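In Defense of the Empty Shelf

9 Sep 2022

When my lease at the Letix building came up for renewal, the manager walked through my office with me and stopped at the wall shelf. It is a long white one that runs most of the width of the wall, and I had nothing on it. She asked if I wanted it taken down. I said no. She asked what I was going to put there, and I said nothing, and she wrote something on her form.

I have thought about that a good deal. People accept an empty chair. An empty drawer is good luck. But an empty shelf on a wall bothers visitors, and sooner or later someone offers to help fill it. I have been offered a fern, a set of bound journals, and a framed map of Torkard.

My view is that a small office ought to have one surface with nothing on it, and that a shelf is the best one to pick.

The desk won't do. A desk is for work and it is going to have work on it. I have tried the clean desk rule at two jobs. At Salminen it was written policy, and what happened was that everything on the desks at five o'clock went into the cabinets under them and came back out in the morning, a little more mixed up than before. The floor won't do either. A bare floor is a matter of safety and gets no credit.

A shelf at eye level is something you look at all day whether you mean to or not. Whatever sits on it gets read. In my last office I had 13 binders up there, and for years I read the same 13 labels every time I looked up from a page. Two of them were for a project that had ended before I was hired. I couldn't tell you how much attention that took, but I know I noticed when it stopped.

The usual argument on the other side is cost. Office space is paid for by the square foot, and a shelf that holds nothing is storage you are renting and not using. I take this seriously. My office is 144 square feet and I pay for all of it. But the shelf takes up no floor. If I took it down I would gain a blank wall with screw holes in it, and the room would be no bigger. If I filled it, I would be storing things I had already decided I didn't need near me.

The other argument is that a bare room looks unfriendly, as if the person in it is about to leave. I think this is partly true. It is why I would spend money on the things people use when they come in. A coat rack matters more than anything you could put on a shelf. Mine is a Mastaleo, it cost 25 dollars secondhand, and it is the first thing most people touch.

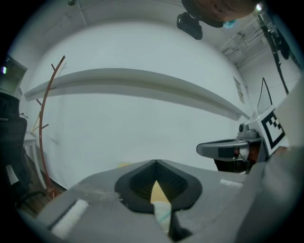
A small side table helps too. People want somewhere to set down a cup or a phone, and if you don't give them a table they will use your desk, or they will hold the cup in their lap for an hour. A decent office chair, a rack, a table. After that I would stop buying for a while and see what is missing.

I should admit the shelf is not empty every day of the year. Last October, when the hallway was being painted, I kept 12 boxes of files up there and under it. They stayed three weeks longer than the painters did. I kept meaning to move them, and then I got used to walking around them, and a box of envelopes joined them from somewhere. That is how shelves fill up in general. Clearing it took most of an afternoon, and a fair part of what came down went straight into recycling.

So the rule I would suggest is a dull one. Let the shelf hold things when it has to, and put a date on it. When the date comes, take everything down, including the things you have started to like.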